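Progress report to the Lurnton Fund
Repair and Parts Room, Mosoti Community Workshop
November 1, 2024

Dear Elvia Lozano,

Thank you again for your kind letter in August, and for being so patient while we got ourselves moved in. I promised you a proper account of how the parts room is coming along, and I'm happy to say there is a good deal to tell (I will try to keep it to a page, though you know me by now).

The room itself is painted and the lights are up. You may remember that the building dates from 1979 and so did most of the wiring, so we were relieved when the electrician passed everything after one visit. The white tables are in and pushed together so that people can work from either side, and the yellow bins have been a real pleasure to have. They are big and easy to wipe out, and you can spot one from the doorway.

Most of our time this fall has gone into sorting. When Drelico closed its service counter they very generously let us have the contents of the back shelves, and it came to us all mixed together, boards and plugs and leads in the same boxes. We now lay a sheet of white paper in a steel tray and put the small pieces out on it before anything is decided. It's slow, but tiny parts show up so much better against the white, and we lose far fewer of them to the floor! 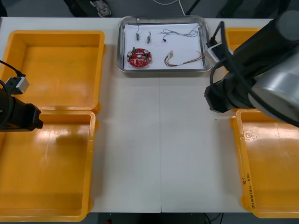

Wire harnesses are still the part of the job that tries everyone's patience. The strands tangle as soon as you turn your back, and a harness with a good plug on it is worth the trouble of straightening out, so we've asked people to coil each one before it goes into a bin. Ivan Polishchuk has written up a short set of instructions for this and taped it inside the cupboard door.

On the numbers you asked for: 64 people have come to a session so far, and nine of them now come regularly enough to have their own key code. We have run eight evening classes out of the grant, and the next one, on reading the markings on small parts, is already full.

The one item running behind is the labeled drawer cabinet from Vurkis, which has been put back twice. I'll write again when it arrives.

With warm thanks from all of us at the workshop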